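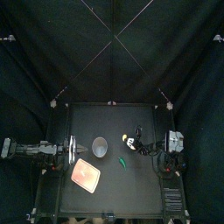 Most software for two-armed manipulation is sold on the strength of a video. We have made a few of those videos ourselves, so we know how little they prove. Fandness is a software company in Skurnbridge. We write the layer that sits between a learned policy and the motors: the part that checks a plan before it moves anything, keeps two arms from arguing over the same piece of air, and writes down what happened. A green chili pepper and a round gray container on a black table don't look like much of a test. We would still take that table over a slide deck. A slim, glossy pepper with a pointed tip has a thick end and a thin end, and a planner that treats it as a neat cylinder will ask for a grasp that makes sense only in its own model. The flat board near the left arm is a different problem, because a gripper coming straight down on a flat thing has very little to close on.

What we make

Our main product is Urkano, a planning and supervision runtime for pairs of arms. It takes proposed motions from whatever you already use, whether that is a trained policy, a script or a person on a pair of leader arms, and decides if both arms can carry them out together. If they can't, it slows one down, reorders the motions or refuses. Refusing is the feature we get the most complaints about. We have kept it.

Nieto is the smaller tool and the one more people use. It records commands, joint states, camera timestamps and planner decisions on a single clock, then lets you step through a run afterward. It started as an internal debugging script and still looks like one in places. Customers have asked for a nicer timeline view. It is on the list, behind several things that affect whether the data is right.

We don't train foundation models and we don't build arms. We don't have an opinion on which arm you should buy, beyond asking whether its driver reports its own faults.

How we got here

The company came out of a contract job that went badly. We had been hired to add a second arm to a working cell, and we quoted it as if two arms were one arm done twice. They share a workspace, a power budget and usually a network switch, and every one of those turned out to have something to say. The project shipped late. The coordination code we wrote to rescue it became the first version of Urkano, most of which has been thrown away since.

We were three people then, working above a tile showroom. We now have our own floor on the east side of Skurnbridge, with benches at one end and desks at the other. Everyone who writes motion code takes turns at the benches, including those who say they would prefer not to.

How we test

Every release candidate goes through 257 recorded scenarios in replay before it touches hardware. Replay is cheap and catches silly mistakes. It doesn't catch much else, and we are wary of anyone who tells you their simulator does. A replayed scene can't push back.

After that come 800 bench trials. An object set is laid out, the arms attempt the task, and a person marks the result against a written rule that was agreed on before the run. The software also scores itself. Where the two scores disagree, the person's stands and the disagreement is filed as a bug against the scoring — we have found that the scoring code is wrong more often than we would like to admit in front of customers.

We publish failures with the release notes, grouped by cause. Perception errors, planning errors and plain timing faults are kept apart, since lumping them together makes every number look better than it is. If a failure can't be explained, it goes under "unexplained" and stays there. That section has never been blank.

What we don't claim

We don't claim general manipulation. A policy that handles one vegetable may do badly with the next, and a success rate measured on our tables tells you something about our tables. Your lighting, your bins and your cable routing will change the result.

We also don't claim that Urkano makes a cell safe. It is control software. It can decline a bad motion, but it is no substitute for guarding, a hardware stop or a proper risk assessment, and our license says so in plain language. If a vendor tells you otherwise, ask them to put it in writing.

We are unsure about a few things too. We don't know how much planning will be left to do by hand once learned policies improve. It may be a lot less. Our bet is that somebody will still want a record of what the machine decided and a way to tell it no — but it is a bet, and we run the company on the understanding that we could be wrong.

Working with us

Evaluation licenses run for 100 bench hours and include Nieto. We ask that you bring a task you are failing at. Demos that already work teach neither of us anything, and we will probably spend the first call asking how you measured the success rate.

The next round of evaluations opens in October. Write to the office in Skurnbridge with a short account of your setup, the arms and drivers you use, and one log from a run that went wrong.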